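Lid pick demo at open day: how tight should the grip be on a round knob?
Posted in Robotics > Grippers and end effectors
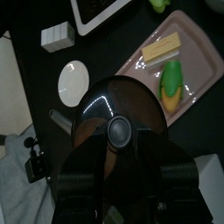 We're running a kitchen-table demo at the Milbridge open day in June. Two-finger gripper, toy food, a tray, a plate and a pan lid. The arm takes the lid by its knob, lifts it, moves it to one side and puts it down. Visitors stand behind a rope and watch.

In rehearsal the lid rotated in the fingers on 4 of 28 lifts. It was never dropped, but it came down crooked and the next pick missed the knob. Grip force is set to 3 on the controller's own scale. Is it safe to just raise it, or is the knob shape the problem? The knob is round with a slightly domed top. The table is black and so is the lid, if that matters for the wrist camera.

Teltico

Both, probably. Two fingers on a round knob give you two narrow contact lines, so there's little to resist twisting if the lid's weight isn't centred under the grip. Check these before touching the force:

Finger height. Close below the dome, on the widest part of the knob. If the pads ride up on the curve they will squeeze themselves off it.
Centring. Close slowly, stop, reopen 3 mm, close again.
Pads. Thin silicone sheet helped us more than any force setting.

Then go up one step and run the full set again. We did 109 lifts before our last public session and logged every one. Wipe the knob between runs.

Glossy black lid on a black table is poor for depth. Expect missing readings where the lights reflect. Try a matte mat in a lighter colour.

Bartoš

Second the mat. Also slow the arm down, visitors don't mind. Ours runs at quarter speed on open days and people still film it.

Niten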